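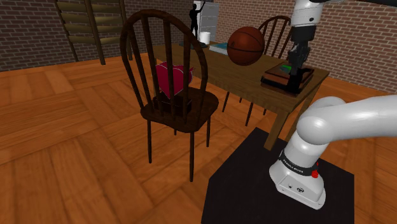
# Does a "Room Preview" Help People Buy the Right Chair?

Project report, Consumer Studies, second term
Handed in February 7, 2020

## 1. Why we picked this

Our group started with a claim on the Siltwood website. Siltwood sells dining furniture online, and its product pages say that shoppers who look at a chair in a computer-made room "choose with confidence" and send fewer things back. There is no source under the claim. We wrote to ask for one and got a reply thanking us for our interest in seating.

We wanted to know if a rendered room tells a buyer anything useful about a chair, mainly its size. Size matters because it is the thing people in our first survey complained about most. A chair that is the wrong color can be lived with. A chair that won't go under the table is a problem every day.

We should say that three of us went in expecting the preview to be useless, and that may have shaped how we wrote the questions. One of us expected it to work. She still does.

## 2. What other people say

We found less than we hoped. Most of what comes up in a search is written by companies that sell preview software. Flakix, which makes one of these programs, has a long paper on its site with a lot of graphs, but the graphs have no numbers on the side. It talks about "engagement," meaning how long people stay on the page. Staying on a page longer could mean you are enjoying it. It could also mean you can't find the seat height.

Our course reader has a chapter on judging size from pictures. The main point we took from it is that people compare things to whatever is nearby. If the nearby things are a size they know, they do fairly well. If the nearby things are themselves an unknown size, like a table, they may just be guessing twice.

A second chapter, on returns, says that stores often don't separate "too big" from "changed my mind" on the form. We think that makes any claim about fewer returns hard to check from outside.

## 3. What we did

We ran an online survey in November. We sent it to students in our building, to two parent mailing lists, and to the Grotska housing board. In total 222 people opened it and 152 finished. We only used the finished ones.

Each person saw one wooden dining chair and was asked three things:

- How wide is the seat?
- Would it fit under a table of a given height?
- How sure are you?

Half saw the chair alone on a plain white page. The other half saw it in a rendered room with a table. Neither group was given any measurements. At the end, both groups were shown a table of measurements and asked if they wanted to change their answers.

We had planned to let people answer in inches or centimeters. That was a mistake. Several answers could have been either one, and we had to throw out the ones we couldn't settle. If we did it again we would force one unit.

## 4. What we found

### 4.1 Seat width

The two groups were nearly the same. The room group was slightly closer to the true width, but the gap was small enough that we don't trust it. Take away the 2 worst guesses in the white page group and it disappears. One of those people seems to have been describing a bench.

### 4.2 Fit under the table

We expected the room to help most with this question, and it didn't. People in the room group said "yes, it fits" more often, even though the table height in the question was too low for the chair. Our guess is that they saw a chair and a table together and took it for granted that they matched. They may have been answering about the table in the room and not the one in the question. We can't tell which from our data — we didn't ask.

### 4.3 How sure people felt

The room group felt more sure. This was the clearest result in the whole project. So Siltwood may be right that people "choose with confidence." They were confident and they were no better at it.

### 4.4 After the measurements

Once they saw the table of measurements, most people in both groups changed at least one answer, and the new answers were much better. The measurements were plain text and took us a few minutes to type up. We do not know what a rendered room costs Siltwood, but we assume it is more than that.

## 5. Comments people left

We had a comment box. Some of these were more useful than our own questions.

> "I never believe the room. The rooms are always enormous."

> "I'd want to see someone sitting on it."

> "Just tell me the arm height. Nobody tells you the arm height."

> "It looked nice but I have bought nice looking chairs before."

A few people said they measure with tape on the floor before they order anything. We liked this and tried it ourselves with a chair from the study room. It works well for width and depth and does nothing for height.

## 6. Problems with our work

There are a lot of them.

We wanted 200 finished surveys and fell short. Our people were mostly students and parents, and students don't buy many dining chairs. We used one chair only, so we can't say if the result would hold for a sofa or a lamp. Our room was a still picture, and the newer previews let you turn the view around. It is possible that turning it helps. Flakix says so, but see section 2.

We also never tested anybody who was spending their own money. People may be more careful then. Naqvi, the secondhand store near campus, let us stand by the door one afternoon and ask shoppers how they judge size. Nearly all of them sat down in the chair. We left those answers out of the results since the store isn't online, but they did make us wonder about the survey.

## 7. What we think

We don't think a rendered room does harm by itself. It gives some idea of style, and a few people said it helped them picture the color of the wood next to a floor. Our complaint is with selling it as a way to get the size right. In our survey it made people feel better about guesses that were still wrong.

If a store is going to use these pictures, we would ask for seat width, seat height and arm height printed next to them, in normal-sized type. On the Siltwood page we used, they were behind a tab called "More to love."

## 8. Still to do

- Send the results to the Grotska housing board, as we promised
- Add the full question list as an appendix
- Ask Siltwood again for a source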